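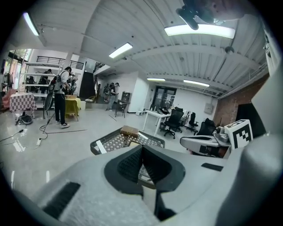 Threads > Public Library Updates > Wurwood

We use cookies to remember your display settings. Accept | Manage

Wurwood Public Library
1 August 2026
The library's revised borrowing policy takes effect today at all service points. This thread sets out the main changes for cardholders. The full policy is available at the front desk in print and large print.

Wurwood Public Library
Overdue fines on books, magazines and audiobooks have ended. Fines already on an account for these items have been cleared, and no action is needed. Cardholders whose accounts were blocked only by overdue fines may borrow again today.

Wurwood Public Library
Charges for lost or badly damaged items remain in place. An item is treated as lost when it is 90 days past its due date. The charge is removed in full if the item comes back in good condition, even after that date.

Wurwood Public Library
The standard loan period for books is now four weeks. Books renew automatically unless another reader has placed a hold. Interlibrary loans do not renew automatically – the lending library sets those terms, and they are printed on the slip inside the cover.

Wurwood Public Library
Each cardholder may now have 10 active holds at one time. Holds placed before today will be honored even where they exceed the new limit. Items are kept on the pickup shelf for one week after the notice is sent.

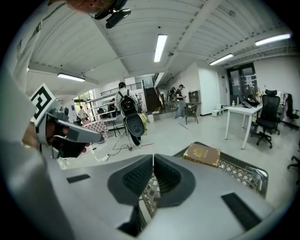 Wurwood Public Library
Hold notices go out by text, email or letter. Many notices fail to reach readers on account of an old phone number or address. Please check your contact details the next time you sign in or visit the desk.

Wurwood Public Library
The Kneath branch will no longer charge a separate deposit for local history materials. These titles remain for use in the reading room only. Readers should bring a library card or other photo identification and allow time for staff to retrieve items from storage.

Wurwood Public Library
The online catalog has moved to Bavuteo. Existing card numbers and PINs continue to work. Saved lists were carried over, but saved searches were not, and readers who relied on them will need to set them up again. We regret the inconvenience.

Wurwood Public Library
During the move, 4,000 catalog records were merged or corrected. Some older editions may still appear under the wrong format. Errors can be reported with the link at the foot of each record. Please include the title and the barcode if you have it.

Wurwood Public Library
Residents of Trorov may now apply for a full card at no cost under the new service agreement between the two towns. Proof of address is required. Temporary cards issued to Trorov residents before today stay valid until their printed expiration date.

Wurwood Public Library
Children under 13 still need a parent or guardian to sign the application. The signing adult is responsible for lost items on the child's account. Borrowing records are private and are released only as state law allows.

Wurwood Public Library
Written comments on the policy will be accepted through the end of August, at any desk or by mail. Comments should state which section they concern. Replies to common questions will be added to this thread.

Filed under: Service Notices, Borrowing & Accounts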